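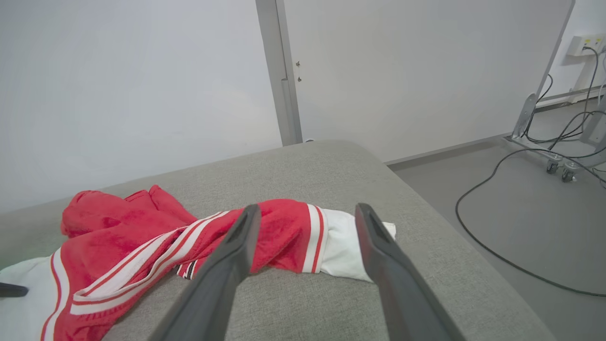

The gripper's view of a jacket sleeve and cuff during the garment-handling demonstration at the Skellunix open day, Batumholm.

What should an open day show?

By Assunta Messina

The Skellunix open day in July drew 412 visitors to Batumholm, most of whom had come to see one thing: whether a machine could handle clothes. Many stood through several rounds of the garment demonstration, and the conversation in the corridor afterwards was sharper than is usual at such events. I attended as a member of the public panel that advises Nuseck on its training grants. The views below are my own.

Clothing is a sensible subject for a public demonstration. Every visitor has folded a jacket, and every visitor can therefore judge the result without help from an engineer. A crumpled sports top laid on a grey cushion has no fixed shape. The sleeve may lie across the body or under it, and the cuff may be turned in. A person finds the end of the sleeve without thought. A machine with two fingers must decide where to press, how far to close, and what to do when the cloth moves.

The staff spoke plainly about this. They said that the current system, called Urio, had been given 2000 practice attempts on sleeves alone, and that it still failed often enough to require a member of staff beside it at all times. I was glad to hear failure discussed in front of the public. Several attempts during the afternoon did not succeed, and the presenter let each of them run to its end before the garment was laid out again.

It is my opinion that this should be the rule at all publicly supported demonstrations. Firms are under pressure to show a polished performance, and a rehearsed routine with a single garment placed in a single position is easy to arrange. It tells the visitor very little. A local laundry manager who leaves such an event may form plans for her staff on the strength of it, and a council may do the same for its care homes. The cost of a false impression falls on them.

I have two criticisms. The first concerns the commentary, which dwelt on the fingers and said almost nothing about the people who prepare and reset each attempt. Their work is skilled and repetitive, and it ought to be described and credited. The second concerns the printed guide. It stated that nearly 4000 garments had been handled since the project began, but did not say how many had been handled correctly. A figure of that kind should not be issued without its companion.

Skellunix has told the panel that a fuller record will be placed in the visitor area before the next open day. I would ask that it include the failed attempts, with the type of garment and the point at which the attempt was stopped — a page or two would be enough. Nuseck, for its part, should make such a record a condition of support for public events. The matter is on the agenda for the panel's next meeting, and written comments from residents will be accepted until then.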